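Stedance 2 Desktop Teardown Cell

The Stedance 2 is a bench-mounted robot cell for opening and stripping desktop computers. It is built by Devadiga in Grundton and sold to refurbishers and recycling shops. The tower lies on its side on a slotted aluminum table, and the arm works from above.

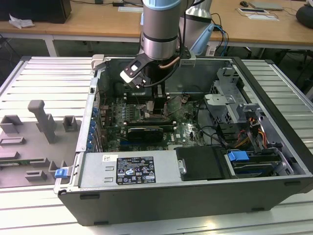

Applications: Electronics Recycling

The gripper reaches into the case over the motherboard. Parts trays bolt to the table slots -- no drilling needed -- and can be moved when you change computer models. Setup at a new site takes 2 days, including operator training.

Item no. 1692
Cell weight: 286 kg
Warranty: 35 months
Power cord and table included. Computer and monitor not included.

Demo units can be booked at our Flultedstead showroom.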